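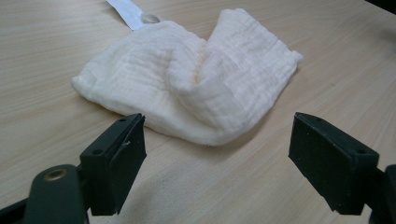 Crumpled white muslin cloth on a wooden table

Ticket 305 - Romance box set stops partway through book two
Status: Closed
Opened: 3/25/18
Product: Videdel Reader, Taltico tablet

Customer report
I bought the Yaman Nights box set (three novels in one file) from the Videdel store. Book one is fine. In book two I get to the end of chapter 11, tap to turn the page, and land on the first page of book three. The table of contents lists the missing chapters but tapping any of them takes me to the same place. I have deleted the book and downloaded it again twice. My phone does the same thing. 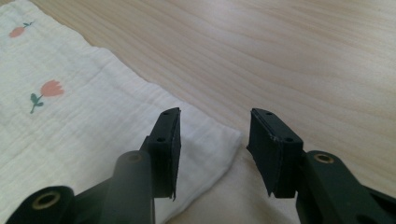 Support, first reply
Thank you for the details. Please open the book, go to Menu, then About this title, and send us the page count and the edition number. Please also tell us if you changed the font size before the problem started.

Customer
Page count is 385. Edition 1. I read with large type but I put it back to the default and nothing changed. The store page says the set has the full text of all three novels, so I would like either the chapters or my money back. I was at the part where she finds the letters.

Support, internal note
Downloaded edition 1 on a test account. Same result on Taltico and in the desktop reader. Chapters 12 to 19 of book two are not in the file. The contents links have no target, so the reader jumps to the next section it can find. The single edition of book two is complete - only the box set is affected. Sent to Arkora, who supply the file.
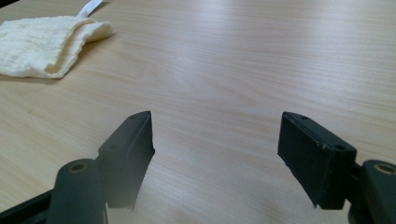
Support, second reply
We found the fault in the file itself, so there is no need to reset your tablet. The publisher has been asked for a new one. In the meantime we have added the single edition of book two to your library at no charge.

Customer
Got it, thanks. It opened at the beginning and I had to page through to chapter 12, but the text is there.

Support, internal note
Arkora sent edition 2. It adds 60 pages. Checked every contents link in all three books. Store file replaced.
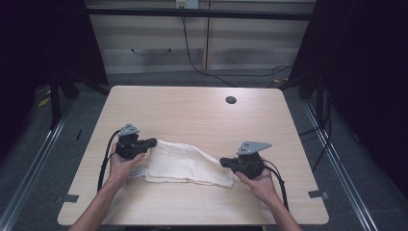 Support, final reply
Edition 2 is now in the store. To get it, press and hold the cover, choose Remove download, then tap the cover again. Highlights in book one will stay. Bookmarks in book three may move, as the page numbers after chapter 11 have changed. You can keep the single edition.

Customer
Updated and working. One bookmark moved. You can close this.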